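Arneck Institute of Hospitality Studies
Department of Guest Services
Course 629: Luggage Handling and Packing Service
Handout 2: The Suitcase on the Work Table

Purpose of this handout

This handout accompanies the second practical session of Course 629. Students are expected to read it before the session and to bring a copy with them. It covers the receiving, placing, opening, packing and closing of a guest suitcase on a table. Carrying, loading and storage on racks are treated in Handout 3 and are mentioned only where they affect the work at the table.

The handout applies to suitcases of the ordinary traveling kind. Garment bags, trunks, instrument cases and soft duffel bags require different methods and are outside the scope of this unit.

Terms used

The base is the half of the suitcase that receives most of the packed items. The lid is the half that is raised. In many modern suitcases the two halves are of equal depth, and either may serve as the base; in this case the half with the interior straps is treated as the base. The hinge side is the long or short side on which the halves are joined. The handle side is the side that carries the main grip. The footwell is the end of the base nearest the wheels, if the suitcase has wheels. Students should use these terms in all written work for this course.

Choice of surface

A suitcase should be packed on a level surface at about the height of the packer's hips. Beds are not suitable for service packing. The mattress yields under the weight, the base twists slightly, and the halves may then fail to meet when the suitcase is closed. The floor is acceptable only when no table is available, and a clean cloth must be laid down first.

The surface should be plain and pale where possible. Small items such as collar stays, earrings and keys are easily lost against a patterned cover, and a dark suitcase placed on a dark table makes it difficult to see whether anything has slipped out. A brightly colored suitcase presents less difficulty, but the same rule is followed for all guests.
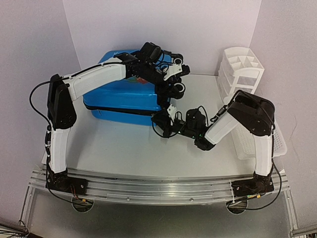 Page last changed: 3 September 2019

The blue suitcase on the light gray table is a useful reference for the contrast described in the preceding section. The outline of the luggage can be found at a glance, and an item lying beside it would be noticed.

Receiving the suitcase

Before the suitcase is placed on the table, the attendant examines the outside and records its condition on the luggage card. Scratches, dents, loose stitching, missing zipper pulls and damaged wheels are entered in the guest's presence. The entry should be short and factual. "Scratch on lid near handle" is sufficient. Remarks on the age, quality or cleanliness of the suitcase are not permitted on the card.

The wheels and the underside are wiped with a damp cloth and dried. Old airline labels are left in place unless the guest asks for their removal. A name tag is checked against the room record, and any difference is reported to the desk before work continues.

Placing the suitcase

The suitcase is lifted by the main handle with one hand, with the other hand supporting the opposite side. It is never dragged across the table. It is set down flat, with the base underneath and the opening edge toward the packer, so that the lid rises away from the body. Sufficient room must remain behind it for the lid to open fully and rest without strain on the hinge. If the table is too narrow, the suitcase is turned so that the lid opens to one side.

Garments waiting to be packed are placed on the left of the suitcase, and shoes and hard items on the right. Left-handed students may reverse this arrangement but should keep to one arrangement throughout the course. Nothing is placed on top of a closed suitcase, even for a moment.

Opening

Locks are opened by the guest or with the guest's stated permission. The attendant does not watch a combination being entered. Zippers are drawn slowly from both ends toward the hinge side, with the free hand keeping the lining clear of the teeth. If a zipper resists, it is drawn back a short distance and tried again. Force must not be used.

Once the suitcase is open, the straps are unfastened and laid outside the base. All pockets are left closed unless the guest has asked that they be packed or emptied. Items already in the suitcase remain where they are until the guest has been consulted.

Order of packing

The following order was adopted for this course in June and replaces the order printed in the earlier Bruslow manual. Students who own the earlier manual should correct their copies.

1. Shoes, in cloth bags, soles outward, along the footwell.
2. Heavy or hard items, wrapped, beside the shoes.
3. Rolled knitwear and undergarments in the remaining gaps of the base.
4. Trousers and skirts, laid flat with the ends left hanging over the sides.
5. Shirts and blouses, folded over a sheet of tissue, collars alternating.
6. The hanging ends from step 4, folded back over the shirts.
7. Jackets, turned inside out at the shoulders and folded once.
8. Nightwear and any item the guest will need first.

Toiletries are packed last and in the lid, in a closed waterproof pouch. Liquids with a doubtful cap are returned to the guest. Tissue is used between printed or beaded fabrics and any other surface. Students will receive 80 sheets for the term and should plan their use accordingly.

Distribution of weight

The heaviest items belong nearest the wheels, so that they lie at the bottom when the suitcase stands upright. In a suitcase without wheels, the weight is spread evenly along the side opposite the handle. An uneven load causes the suitcase to tip and places strain on one end of the grip.

The practice room scale, supplied by Drota, is to be used in the second half of the session. Students should first estimate the weight by hand, write the estimate down, and only then use the scale. Both figures are entered in the practice book.

Closing

The straps are drawn over the garments and fastened until they hold without creasing. The packer then looks along all four sides of the base for trapped fabric, cords and tissue. The lid is lowered with both hands. It should meet the base under its own weight or with light pressure from the palm. Where firm pressure is needed, the suitcase is too full, and the guest is asked which items may be carried separately. Kneeling or sitting on a suitcase is not acceptable under any circumstances.

When the suitcase has been closed, it is left flat until the card has been completed. It is then raised to its standing position by the handle, with one hand behind the lid, and is lowered from the table to the floor wheels first.

Practice suitcases

The practice suitcases are kept in the Kuzmenko Room and must be returned there empty, with straps fastened and zippers closed. Damage is to be reported on the day it occurs. The department lends these suitcases over 2000 times in a year, and small faults that are reported promptly can usually be repaired.

Preparation for the next session

Students should pack one suitcase at home in the order given above, leave it standing overnight, and unpack it the following day. A written account of one page is required. It should state which garments creased, where the creases formed, and whether any item had moved from its place. Accounts are to be handed in at the start of the session, with the student's number in the upper right corner.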